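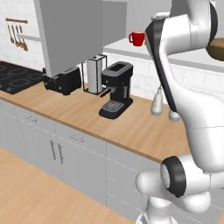

The Pētersons Warehouse Rezoning: Your Questions

By Triin Toom
Last updated 16 December 2023

I started this page after the August planning meeting, when I got so many emails about the old Pētersons furniture warehouse that I was typing the same answers over and over. I live a few streets away and go to most of the town meetings in Ulum, but I don't work for the town and I'm not a lawyer. If you spot a mistake, tell me and I'll fix it!

What is being proposed?

A developer called Multix wants to turn the empty Pētersons warehouse at 222 Praltent Road into 36 apartments, with two small storefronts on the ground floor facing the street. The brick building would stay. The metal addition on the back (the ugly part, sorry to anyone who loves it) would come down and become parking.

Why does it need a rezoning?

The property is zoned light industrial, and you can't put homes in a light industrial district here. Multix has asked the town board to change it to a mixed-use district with conditions. "With conditions" is the bit to pay attention to. It means the developer agrees in writing to certain limits, and those limits stay attached to the land even if Multix sells it to somebody else next year.

What are the conditions so far?

The ones in the current draft are:

No building taller than the existing warehouse
No drive-through of any kind
Storefronts closed by 10 p.m.
A fence and evergreen planting along the back property line
Parking lot lights aimed down and shielded

There may be more by the time of the vote. The planning board asked for something on trash pickup hours and I haven't seen the new wording yet.

I got a letter about this and my neighbor didn't. Why?

The town mails notices to owners of property within 200 feet of the site. If you're a renter, the letter went to your landlord, who may or may not have passed it along. If you're one lot too far out, you got nothing at all, and yes, that feels silly when you're going to be driving past the place every morning. There are also the orange signs on the lot itself, although one of them has been lying in the ditch since Thanksgiving. I've reported it twice.

You don't need a letter to come and speak.

Has the planning board already approved it?

No, and this is the one I get asked the most. The planning board makes a recommendation. They voted in favor, with two members against, and sent it on to the town board. The town board makes the decision and can ignore the recommendation if it wants to – it did exactly that with the self-storage place out by the bypass.

When is the vote?

I don't have a date I'd trust. The hearing was opened and then continued, so it'll come back on a regular agenda early in the new year. Agendas go up on the town website a few days ahead. I'll put a note at the top of this page when I see it, but please check for yourself too, because I do sometimes go on vacation.

What about traffic?

The full traffic study is in the application packet. The short version is that the consultant predicts 507 extra car trips on a weekday, counting both directions, so a person who drives to work and comes home again is two trips. The study says the intersection with Mill Street can handle it without a signal. It recommends a left turn lane into the site.

My own opinion? I think the number is probably fair and the conclusion about Mill Street is a little cheerful. Anyone who has tried to turn left there at school pickup time knows what I mean. The study did its counts in the morning and evening rush and skipped the afternoon, and I asked about that at the hearing. The consultant said he'd look into it. I'm still waiting.

Will there be enough parking?

Multix is proposing one and a half spaces per apartment, plus a handful for the shops. That meets the town's rule for the mixed-use district. People on Pine Court are worried about overflow onto their street, which has no sidewalks and is narrow enough already. One idea that came up was resident permits, but that would be a separate decision by the town and isn't part of this rezoning.

Are these going to be affordable apartments?

There's no requirement that they be. Multix has said they'll be "market rate," which is a phrase that tells you very little. When a board member pressed them on it, the representative said they expected mostly one-bedrooms and a few two-bedrooms and wouldn't give a rent. Under our state's rules the town is limited in what it can demand on rent, so if this matters to you, ask the question, but be ready for a vague answer.

Is the site contaminated?

Some of it may be. Furniture finishing went on in the back section for decades, and that means solvents. Multix paid for a first round of environmental review, and that review recommended soil testing under the metal addition. The testing hadn't been done when I last asked. Cleanup is handled by the state, on its own timeline, and the town board's vote doesn't change what the state requires.

What happens to the building if the board says no?

It stays industrial. The owner could leave it sitting there, or sell it, or rent it to any business allowed in that district without asking anybody's permission at a public hearing. Look at the list of allowed uses before you make up your mind. It includes truck repair, contractor yards and warehousing. I'm not saying any of those are coming, I'm just saying they're on the list.

Multix would also have to wait a year before filing the same request again.

Is it a historic building? Can't we protect it?

It's old, and I think it's handsome from the front, but it isn't a designated landmark and it isn't in the historic district (the line stops at the railroad tracks). The owner could apply for a demolition permit under the current zoning. Keeping the brick walls is something Multix has offered. At the moment it's in their presentation and not in the written conditions, and I'd really like to see it moved over. I've written to all five board members to say so.

How do I speak at the hearing?

Sign up on the sheet by the door before the meeting starts. You get three minutes, and the clerk does cut you off. Give your name and address first. You can read from notes, most people do. If the hearing is packed, they may ask groups to choose one speaker, so it helps to talk to your neighbors beforehand.

I can't come. Does an email count?

Yes. Send it to the town clerk and ask for it to be included in the record, then it goes in the packet the board members get. Put "Praltent Road rezoning" in the subject line. Keep it to the one or two points you care about most – a page is plenty. Form letters do get counted, but I've heard board members say they skim them.

Where can I read the full application?

At the planning desk in town hall, during office hours, or on the town website under current cases. The online version is one giant file and takes forever to load on a phone. The site plan is near the back. If you want paper copies, they charge by the page, and the big drawings cost more.

So are you for it or against it?

Leaning for, if the brick walls and the afternoon traffic count get sorted out. I'd like more people living close enough to walk downtown, and I'm tired of looking at plywood. My husband is leaning against, mainly because of Mill Street, so we've had some lively dinners. I try to keep the answers on this page straight either way, and if you think I've tilted one of them, write and say which.

Can I share this page?

Please do! Copy whatever you like for your neighborhood list, just leave the update date on it so people know how old it is.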